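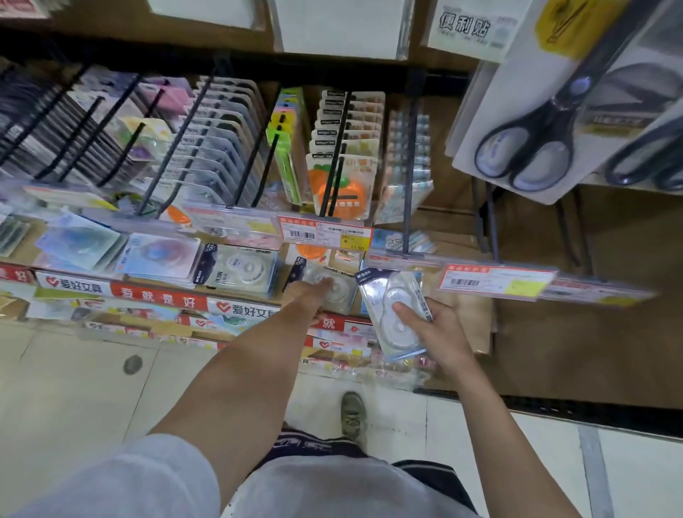 Notebook: card sealing, bench two
31/07/2024
Reading time: 6 min

Purpose: find out why the Bakinora cards are letting go of their blisters at the bottom corners, and settle on press settings before the August run. The run is 4000 cards, single cavity, PET blister on coated board, hang hole at the top.

Background, for anyone who was not here last week. The Bakinora customer returned a carton with blisters lifted at one or both lower corners. The upper seal was sound on every card in the carton. Erhan's first thought was board lot, since we changed over to Girance lot 3568 in the middle of that order. Mine was the press. We agreed to test the board first because it is the cheaper thing to rule out.

Board check. Pulled sheets from the old lot and from 3568, same thickness, same print, same side up. Both carry the Skuvuretti water-based coating. Left both stacks unwrapped on the rack overnight so they would be at the same moisture. Sealed alternately, old and new, by hand in the same nest. Peeled at ninety degrees, slow, starting from the lower left corner.

Result: no difference I would defend. Old lot gave full fiber tear along the top and sides and patchy tear at the lower corners. New lot did the same thing in the same places. The coating on 3568 looks slightly glossier under the lamp but takes a seal at the same setting. The board is cleared unless something else turns up.

That leaves heat, pressure, dwell, and the shape of the blister flange.

Heat. The Katene press controller was set to 124 °C. Put the thin thermocouple between card and platen at the center and then at each corner, waiting for the reading to stop moving each time. Center agreed with the controller. The two back corners were slightly under. The two front corners were well under, the left one worst. Front of the platen is the bottom of the card in our nest, so this lines up with where the blisters are lifting.

Turned the card around in the nest so that the hang hole faced the operator and sealed another set. The weak corners moved to the hang-hole end. This is good evidence that the fault stays with the press and does not travel with the card or the blister. It should have been the first test, as it takes ten minutes and needs no instruments.

Took the platen guard off. The front heater cartridge was loose in its bore, with brown scale on the side that had not been touching. Zübeyde says it was replaced in the spring with one from the spares drawer that was a shade under size, and that the intention was to order the right one. The order was not placed. It is placed now.

Temporary measure. Wrapped the cartridge in copper shim to take up the gap and refitted it. Let the press soak for an hour with the guard on. Corner readings came up to nearly the same as the center. The left front is still a little low, and I will not chase it until the proper cartridge arrives.

Pressure. Checked with carbon paper on white board, closed cold. The imprint was even around the flange apart from a pale band at the bottom edge, about half the flange width. I had expected this to be the platen tipping, but a feeler gauge at all four posts says the platen is parallel. The nest was the cause: the cork gasket at the front has taken a set and sits lower than the rest. Cut a new full gasket from the roll. Do not patch the front strip alone. A new piece next to old cork stands high and puts the problem on the other side.

After the new gasket the carbon imprint was continuous all the way around, including the corners.

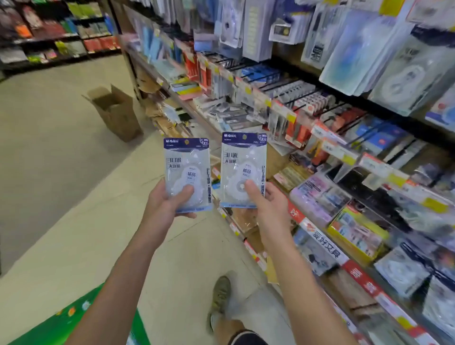
Dwell. With heat and pressure corrected, ran a short ladder of dwell times, going up from the old setting in half-second steps. Judged by peel only. At the old setting the tear was full on all sides and acceptable at the corners. One step up, full tear everywhere. Two steps up, also full tear, but the flange had started to draw in and the card bowed toward the blister. Three steps up, visible haze at the flange and a bow that would not go flat under a weight. One step up is the setting to use. Going further buys nothing and the bowed cards will fight each other on a peg.

Note on how peel is judged, because Erhan and I disagreed on two samples. We count a seal as good when fiber comes away from the board over the whole flange width. Ink lifting off without fiber is a fail, even if it took real force to pull. The ink layer can hold well on the day and release a week later. Both disputed samples were ink lift. I have marked them as fails and Erhan has initialed the sheet.

Confirmation set. 15 cards at the new setting, taken one after another with no pause to let the platen recover, which is closer to how the line works. Left them to cool face down until they were at room temperature, then peeled all. Full fiber tear on all of them, corners included. The last few were no weaker than the first, so the platen is keeping up at hand-feeding speed. I have no data on the shuttle table, where the cycle is shorter.

Hang test. Blister filled with a dummy weight, card hung from a single peg with the peg tilted down, left over the weekend before this entry on the old settings. Two had opened at the lower left corner by Monday, and the rest held. A new set went up this afternoon at the new settings. Same peg, same weight, same place next to the window, where it gets warm. Look at the lower corners first, then check the hang hole for stretching. The hole was fine on the old set.

Flange shape. Not tested. The lower corners of this blister have a tighter radius than the upper ones and a narrower flange to go with it, so they have less seal area to lose when something is off. If the job comes back for retooling I would ask for the upper radius on all four corners. For now it is only a comment in the tool file.

Things that did not help, recorded so they are not tried again:
– wiping the flange with alcohol before loading
– turning the controller up to compensate for the cold corners (scorches the center before the corners come right)
– sealing the same card twice

Open items
Heater cartridge, correct diameter, on order. Zübeyde to fit and repeat the corner readings.
Peel check on the shuttle table before the run is released.
Write the carbon paper check into the setup sheet. It is cheap and would have shown the gasket weeks ago.
Find out whether the returned carton was sealed before or after the last nest change. The job card does not say.
Sort the spares drawer by measured diameter. The labels on the bags are not reliable – I found a second undersize cartridge in a bag marked with the correct size.

Settings left on the press tonight: controller unchanged, air pressure unchanged, dwell one step above the old setting, new gasket, shimmed cartridge. A tag on the guard says the same. Do not clear the tag until the new cartridge is in.

Recent entries
Carbon paper for checking nests: which side up
Girance board, moisture and curl after unwrapping
Katene press: replacing the lower limit switch
Skuvuretti coating, shelf life of opened stock
Hang hole tear-out on thin card

Questions about this notebook: ask at bench two | All entries for internal use | Back to top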